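Home | News | Community | Sport | What's On | Contact

Mellor lunch brings former service members together again

Sun 15 December
By Amber Garside

Former service members from across the north of England met in Mellor at the weekend for a lunch in honour of those who served with the Prustholm supply detachment, a small logistics unit that was wound up 24 years ago.

Up to 20 people had been expected. In the end every place was taken and a second table had to be laid along the side of the hall. Guests came by train, by shared car and, in one case, by overnight ferry.

The lunch was arranged by Malcolm Haslam, a retired warrant officer who served with the detachment for most of its existence. He began tracing old colleagues in October, working from a nominal roll he had kept in a drawer at home. The roll lists 245 names, covering everyone who passed through the unit.

"Some had moved four or five times," he said. "I'd write to an address and get a letter back from whoever lives there now. One of them had kept the forwarding address on a card by the phone for years, and that's how I found Hayley."

Hayley Clegg was a corporal in the transport section and now drives a school bus. She had not seen any of her former colleagues since leaving the army and said she had nearly turned back at the end of the road.

"I sat in the car for a bit," she said. "Then Malcolm came out and knocked on the window. He looked just the same, only with less hair."

The detachment was never well known. It had no colours of its own and did not parade under its own name, and its members wore the badges of the corps they had come from. Its work was moving fuel, rations and spare parts between a railhead and a number of forward stores, often at night. When it was disbanded the remaining staff were posted elsewhere within a fortnight, and there was no closing parade.

That has been a sore point for some of those who served in it. Marcela Šťastný, who was attached to the unit as an interpreter and later settled in Derbyshire, told the guests that she had been handed her travel papers on a Tuesday and was gone the next morning.

"We did not say goodbye," she said. "I had a cup and a pair of boots in the store and I suppose they are still there."

She read out a short list of the places where the unit had worked, and those present called out when they heard one they had been to. A minute's silence was then kept for members of the detachment who have died. Mr Haslam read their names in the order in which they appear on the roll, without ranks.
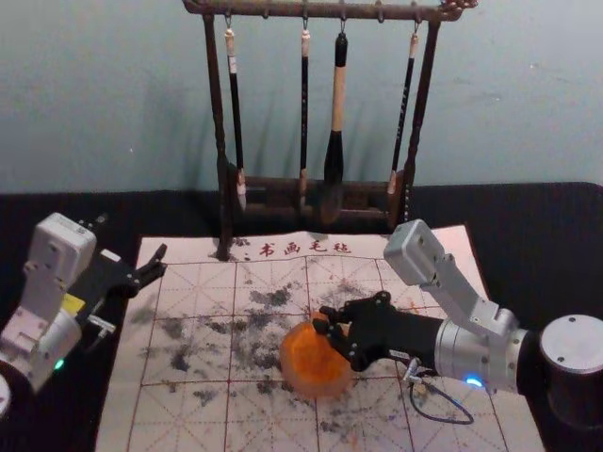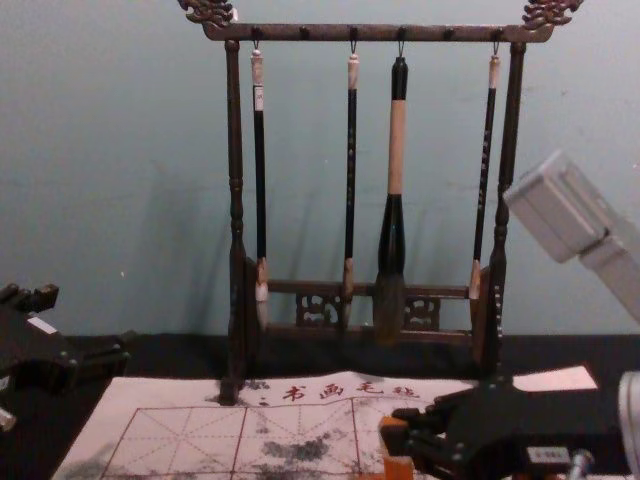
Calligraphy brushes on their rack

The main business of the afternoon was the handing over of a framed copy of the roll. It will hang in the entrance to the hall from the new year, beside the parish war memorial book. A second copy has been offered to the county record office, which has yet to reply.

The frame was paid for by Ornico, a removals firm started by two former members of the detachment after they left the service. Neither could attend, but they sent a letter, which was read aloud and drew some laughter for its account of a lorry that was left in the wrong village for three days before anyone missed it.

Napaporn Boonchu, whose late husband was the unit's last quartermaster sergeant, was the guest of honour. She brought his notebook, in which he had written down every vehicle signed out during his final year along with the name of the driver and the state of the tyres. It was passed from table to table during the meal. Several of the guests found their own names in it, and Mrs Clegg found hers next to the words "mirror cracked, says it wasn't her".

"It wasn't," she said.

Mrs Boonchu said her husband had spoken of the detachment often in his last years and had always meant to arrange something of this kind. She has agreed to lend the notebook so that its pages can be copied. The originals will stay with the family.

Mr Haslam said he had now had replies from, or news of, well over half of the people on the roll. The gaps are mostly among those who were with the unit for a few months early on, and he would like to hear from anyone who served at the Truvmont railhead or who has letters or photographs from that time. He is also looking for the unit's visitors' book, last seen on a shelf in the orderly room when the building was being cleared.

There was some discussion over coffee of whether the lunch should become a yearly event. A show of hands was in favour, though several people asked for it to be held in late spring, when travel is easier for those coming from the coast. Mrs Šťastný has offered to look at venues nearer to a mainline station. Mr Haslam said he was happy to carry on with the letters but would like somebody else to deal with the catering - he had been up since five that morning peeling potatoes.

A collection taken at the door raised enough to cover the hire of the hall, with a little left over. The remainder will go towards a bench on the green, if the parish council gives permission. The wording has not been settled. Mr Haslam favours the name of the unit and the years it existed, and nothing else, while others at the lunch would like to see the railhead mentioned as well. The council is due to discuss the request at its first meeting of the new year.

Anyone with information about former members of the detachment, or who would like to be added to the mailing list, can leave a note for Mr Haslam at the hall. Relatives of those who served are also welcome to get in touch, and copies of individual pages from the roll can be made for families on request.

Last updated: 18:20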